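Trarness Training Centre, Hardware Display Working Group
Minutes, Friday, 2.00 pm

Present: Chun-yin Ko (chair), Yen-ting Fu (minutes), representatives of Kodar and Liu.
Apologies: Faris.

1. Previous minutes
Accepted without change.

2. Display board
Y. Fu tabled the parts layout for the workstation internals board. The grey board is to remain in front of the louvered panel. C. Ko asked that the part labels follow the colour of the fittings, blue for the drive caddy and grey for the memory slots. Agreed.

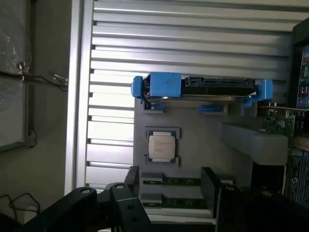
Item 2: display board with hard drive in blue caddy, Xeon processor in holder and memory modules.

3. Labels
Kodar quoted $1,000 for engraved labels. Liu quoted a lower price for printed ones, with delivery in 3 weeks. Printed labels preferred. The processor label is to give the manufacturer and family only.

4. Budget
Balance stands at around $3,000. No further purchases before July.

Actions
Y. Fu: label text to Liu.
C. Ko: confirm board dimensions with Faris.

Meeting closed 2.50 pm.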